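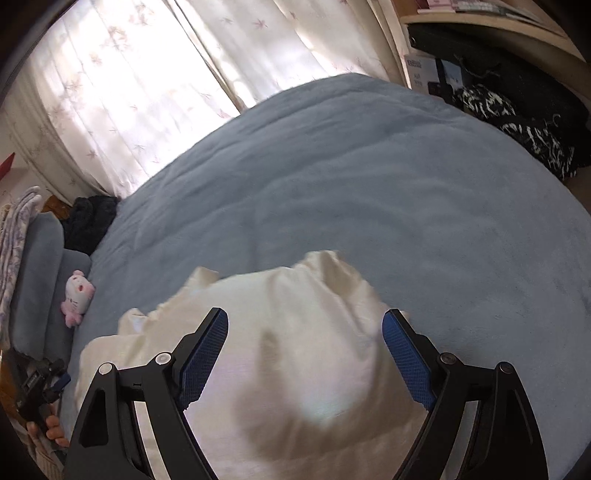

Trimisdale bedroom laundry notes

README, last tidied up in June

Hello! These are my notes on folding and sorting washing on top of a bed, which is how I've always done it and how most people I know do it too. The folder has 121 short write-ups in it, one per session, plus a list of fabrics and a spreadsheet that Berwyn Price keeps much neater than I would.

What's in the folder

sessions/ — the write-ups, numbered 1 to 121. Number 52 is missing its second page, sorry. I've looked everywhere.
fabrics.txt — what each thing is made of, going by the label. If the label had been snipped out I put "unknown" and left it at that.
words.txt — the words we settled on for the state of a cloth: flat, folded, bunched, rolled, inside out. Armindo Esteves wanted "scrunched" as well and we argued over it for most of an afternoon (he lost, but you'll still find it in the early sessions).

About the bed

Everything gets done on a made bed with a blanket or cover pulled up. Plush blankets are lovely to work on but they grip the cloth a bit, so a sleeve you slide across may stay where it was while the rest moves. Smooth covers do the opposite, and anything satiny will be off the side before you've turned round! I've written the cover down for each session from 71 onwards. Before that I didn't think to.

Pale, slippery things

These get their own tag, "slippy". Cream and ivory pieces are a pain to sort when they land in a heap, with folds standing up and hems tucked under, and it's easy to take a sleeve for a waistband. Find a seam first and follow it along to a corner.

Still to do

Socks. Fitted sheets, if I can face them. Berwyn also wants the fabric names to match the ones in the Romness list, so expect some renaming.

If you spot a mistake, leave a note with the session number and I'll get to it after tea.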